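Vamwood asks for proof before another storage bed goes into a child's room

31/03/2018

Vamwood, the small bedding and bedroom firm, has today said it will stop advising parents to buy new furniture as the first answer to an untidy child's bedroom. The firm admits it gave that advice itself for years and now doubts that it did much good.

The change follows a trial in which 50 families were asked to leave the furniture where it was and do one thing each morning: make the bed, with one quilt and nothing piled on top. It ran for 15 days. No boxes, labels or charts were handed out.

"I didn't expect much and I'm still wary of making claims for it," said Imogen Tapley of Vamwood. "Some rooms looked better. Some looked the same with a neater bed in the middle. But the families hadn't spent over 600 pounds to find that out, and in the past we would have told them to."

Vamwood also questions the trade's fondness for plain, pale bedding in children's rooms. Catalogues, its own included, have shown white covers and grey cushions for so long that parents have come to think a busy pattern makes a room look messy. The firm has seen no evidence for this. A child who likes what is on the quilt may be more willing to pull it straight, though Vamwood stresses that this is a hunch.
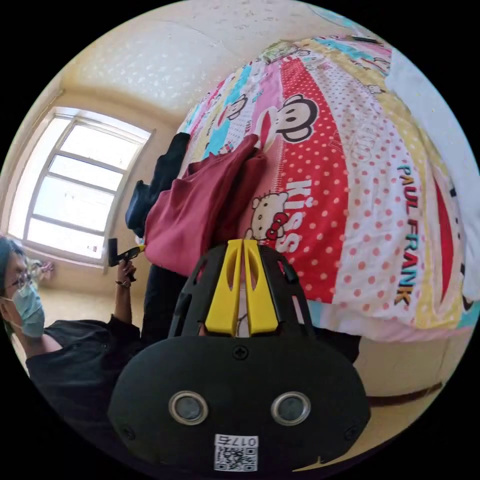
Adhiambo Mugo is not convinced by either side of it. Her view is that bright stripes, monkey faces and Hello Kitty will please a child for a year or two and then be begged away, and that a firm which sells quilts has every reason to talk kindly about them. She would sooner see parents told to buy nothing at all.

Vamwood accepts the point about its own interest. It will not be launching a range on the back of the trial, and it asks shops not to use the results on labels or posters.

Malcolm Hulme, who looked after the trial, said the reports families sent in were uneven. "Seven of them stopped writing before the end. I would guess the beds stopped being made as well. Anyone who tells you a habit is fixed in a fortnight is selling something."

The firm plans to go back to the same families in June and ask what has lasted. It will publish the replies whether or not they are flattering.

A plain summary of the trial can be had free of charge by writing to Glenys Wihongi at Vamwood. Requests for samples will not be answered.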